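Capítulo 2
Limpieza en seco de objetos redondeados

El capítulo anterior trató las superficies planas. En una superficie curva, el paño solo apoya en una zona reducida y la presión se concentra en ella. El procedimiento que sigue procede del manual de Stasten, revisado por Lilibeth Espiritu y Mirjam Kramer.

2.1 Contacto entre paño y pieza

La pieza se coloca sobre una mesa despejada en su parte central. Una mano conduce el paño; la otra limita el giro de la pieza.
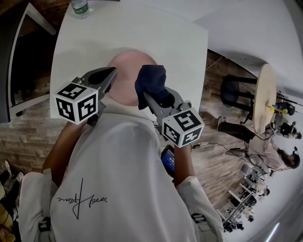

¿Por qué se prefiere la microfibra al algodón corriente en el repaso en seco?
Sus filamentos son más finos y retienen mejor el polvo, con menor desprendimiento de pelusa.

El paño se usa plegado. Un pliegue doble reparte la presión y deja caras limpias de reserva. Cuando una cara se oscurece, se pasa a la siguiente; sacudir el paño sobre la mesa devuelve el polvo a la superficie de trabajo.

Los colores oscuros, como el azul marino, hacen visible el polvo claro y disimulan el oscuro. Conviene tenerlo en cuenta al elegir el paño. 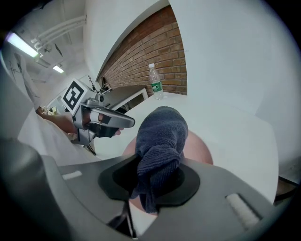
2.2 Secuencia de pasadas

1. Apoyar el paño en la parte superior de la pieza, sin arrastrarlo.
2. Descender hacia la base en pasadas solapadas. Los recipientes con líquido se mantienen cerrados y apartados de la pieza.
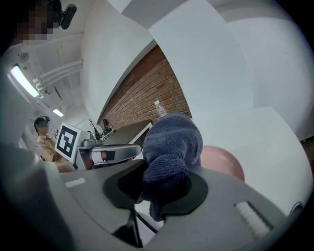 3. Girar la pieza y repetir la pasada hasta completar el contorno.
4. Repasar la mesa en la zona de apoyo.

2.3 Conservación del paño

El lavado se hace sin suavizante, que recubre las fibras y reduce su capacidad de retención. El ensayo Levia, descrito en el apartado 2.4, compara paños de 400 g/m² tras lavados sucesivos.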